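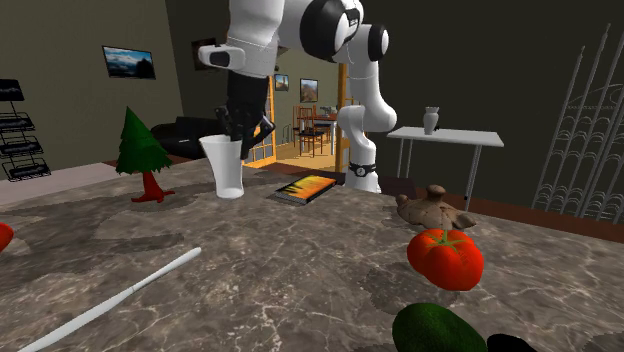
Claren grip fault

The Claren grip fault was a software error in the Claren tabletop manipulation package, a set of simulated household tasks published by Fisusier. It caused a robot arm to report that it held an object when its gripper fingers had not closed on it. The fault affected versions 2 and earlier and was corrected in July 2018.

Background

Claren places a robot arm on a kitchen counter and gives it everyday objects to handle, such as a cup, a book, a tomato or an avocado. Room layouts and loose items change between runs, while the basic task of reaching, grasping and moving stays the same. Control programs trained in Claren were later used on physical arms by several groups, among them the service robotics firm Pruvost.

Description of the fault

A grasp in Claren was marked as complete when the gripper overlapped the outline of the target object and the fingers received a close command. The check did not read contact force. On upright, slightly tapered cups, a finger beside the rim could satisfy the overlap test while the other finger was still clear of the surface. The program then moved to the lift step with the cup unsecured.

In most runs the cup stayed where it was and the arm rose without it. In others the closing finger struck the rim from one side and tipped the cup over. Both outcomes were logged as successful grasps, so neither appeared in the summary tables. Low, wide objects were less affected, as the arm approached them from directly overhead.

Discovery

The fault was reported on March 7, 2018, by Lilibeth Cruzado, a test engineer at Pruvost. A physical arm running a Claren-trained program had knocked a ceramic cup off a bench during an acceptance test. There were no injuries. Cruzado replayed 1,515 logged grasps and found 45 in which the target had not left the counter. All 45 involved a cup.

Fisusier at first attributed the result to a calibration error on the physical arm. Rodel Fajardo, who maintained the contact model, reproduced the fault in simulation 11 days later and withdrew that explanation.

Correction

The July release required measured contact on both fingers before a lift could begin. It also added a height check after the lift, with the run marked as failed if the object remained on the counter. Programs trained on earlier versions were not repaired by the update and had to be retrained.

Pruvost added a separate force check to its own arms and kept it in place after the release. The older task logs remain available in the Vikis archive with a notice that their grasp totals are unreliable for cups.

See also

Contact modeling
Grasp verification
Simulation-to-reality gap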